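Manole working group, simulation-to-real transfer
Minutes, May meeting, 2 pm

Chair: Ovidiu Filip
Apologies: Gilmont

1. Previous minutes
Accepted. The action on re-running the Lodside baseline is still open and has been carried over twice now.

2. Wevilik pick results
The Wevilik team reported on a grasping policy trained on 4,000 simulated episodes, against 3,000 in the earlier version. They claim the extra episodes account for the better score. The chair was not convinced. The randomisation of colours and lighting was changed at the same time, so the two effects can't be separated from what was tabled.

Of the 121 evaluation runs, all were rendered. No runs on a physical arm have been done. Members asked that the word "transfer" come out of the draft title until there are some.

There was also a question about how hard the rendered setups are. The gripper hangs open above the work surface, with the black ribbed cylinder standing upright and plenty of open space between the two. Several members felt a scripted reach might do as well, and no scripted baseline was offered.
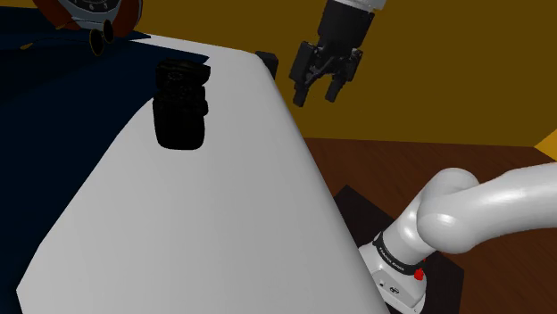 3. Seeds and reporting
The draft reports the best of 16 seeds. Agreed that this is not acceptable – the mean and spread must go in the main table, with the best seed in an appendix if the authors still want it. The authors noted that this will make the result look weaker.

4. Actions
Wevilik: retrain on 3,000 episodes with the new randomisation, and add a scripted reach.
Filip: book lab time for the physical arm.
Gilmont: Lodside baseline (carried over).

Meeting closed 3.10 pm.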